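November, notebook 5, bone room

Started on the Mazurek cave box this morning. Leokadia had already split it by layer, so I only had to check the bag labels against her list. Two bags from the lower hearth were swapped. Fixed on the bags and in the sheet.

Sieved the last of the hearth fill with the 2 mm mesh. Mostly burnt bone crumbs and flint chips. One piece of deer toe with what I think are cut marks on the upper side. Bezawit looked at it under the scope and says trampling can't be ruled out. Setting it aside for Elif Naz, who has the comparison set from Grollach with the known Neanderthal butchery marks.

Glue: Fimarix at 5 percent is still too thick for the spongy bone. It sits on the surface and goes shiny. Tried it thinned by half on a scrap from the spoil heap and that soaked in better. Will check it again tomorrow before using it on anything numbered.

Waldemar wants the hearth samples weighed in lots of 50 g. Fine by me, but the earlier season was done in lots of 80 – we need to write that on the front of the sheet or someone will compare them straight across.
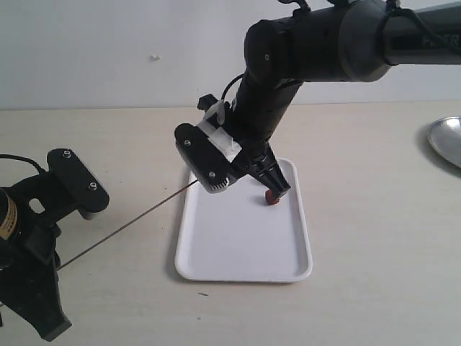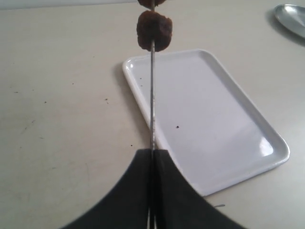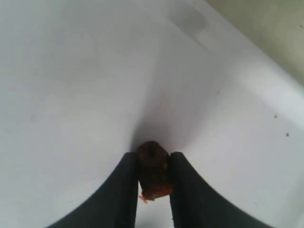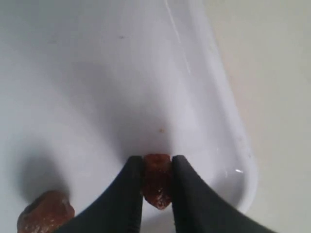

Cyprian asked whether the lower hearth could be later people digging down into older deposits. I don't see a pit edge in the section drawing, but the drawing stops short of the north wall. Need his field photos before I answer.

To do: order more small bags, return the Westard calipers, ask Leokadia which tray the two loose teeth came from. They are in the drawer under the scope for now.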